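# Vunness hand-held gripper, build kit for home and shared workshops 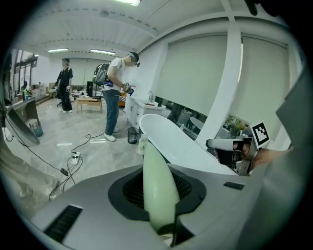 *Reading time: 4 minutes*

Vunness is a gripper which you hold in the hand and close with your own fingers. It is sold as a kit of parts. You print the housing or order it printed, you assemble it at your table, and after one long evening you have a tool that can pick up a sponge, a cup or a faucet handle, and record how it was done. I am Nele Kleinschmidt and I design the kit together with the members of our shared workshop, Zimis. The third version is ready since July and this page describes only this version.

## What has changed in version three

The curved finger is the part most people ask for. In version two it was straight and it slipped on round objects. Now it is long and glossy, in a pale green, wide near the base and narrower at the top, with a small notched end piece. The end piece can be changed without opening the housing. Old end pieces do not fit, I am sorry for this, the notch has another angle.

The body is smoother than before. We sanded the mold and took away the two sharp corners at the grip, which several customers had reported to us after longer sessions. The ribbed slots in the gray surface stayed.

The metal brackets inside are also stronger. Please check them after the first week of use and tighten the screws a little. Do not use thread glue on the printed parts, it makes them brittle.

## In the kit

- Two curved fingers with end pieces
- Four metal brackets, already bent
- Screw set, with spare screws in every size
- Frame insert in black
- Marker card, square, with mounting wedge
- Camera holder (the camera is not included)
- Paper template for drilling, scale 1:1

The files for the housing come by download link with your order confirmation. If you have no printer, you can add the printed housing for a small extra cost. We print in gray only.

## Technical data

| | |
|---|---|
| Weight, assembled, without camera | 147 g |
| Article number, kit | 2344 |
| Article number, printed housing | 1278 |
| Operation | by hand, no motor |
| Power | only for the camera |
| Suitable for | right hand and left hand |

## What you need at home

A small hex key set, a file, a cutter and a good lamp. For the marker card you need double-sided tape. The card has to sit at an angle on top of the mechanism and it should not move after you have calibrated. If it moves, calibrate again, also when it looks like only a millimeter.

For the tracking we use our own software, Maglaya. It runs on a normal laptop with Linux. It is possible to use other software, but then I cannot help you much with the settings.

Think about the room before you think about the software. A glossy floor or a white tub gives bright reflections, and the camera does not like them. Blinds help a lot. Pull them down and use the ceiling lights, so the light stays the same from morning to evening. Lead the cables along the wall if you can, especially when a second person works with you and wears a headset.

## Assembly in short

1. Clean the printed housing and remove all support material from the inner channels.
2. Press the black frame insert in from the front. It should go in with some force, but without a hammer.
3. Mount the brackets, hand-tight only.
4. Set in the fingers and close them slowly a few times. When they touch evenly at the top, tighten the brackets.
5. Fix the marker card and the camera holder.
6. Start Maglaya and follow the calibration page.

Step four takes the most patience. If the fingers meet first at the base, loosen the rear bracket and try again.

## Questions we get by mail

**Can I wash it?** The end pieces yes, with warm water and soap. The rest only with a damp cloth.

**Does it fit on a robot arm?** There is an adapter plate from Sullatell with the right hole pattern. We do not sell it. I have tested it on one arm and it held well, but the cable exit becomes narrow.

**Can children build it?** With an adult, from twelve years. The bracket edges are filed but they are still metal.

**Is one gripper enough?** For wiping and for opening drawers, yes. For folding a towel you want one for each hand. Order then two kits and write it in the comment field, we will pack fingers from the same batch.

## Delivery

We pack on the workshop table, mostly in the evening, and send the parcels next morning. Kits are usually in stock. Printed housings take up to 2 weeks. Missing parts are sent again without cost, a short mail with the article number is enough.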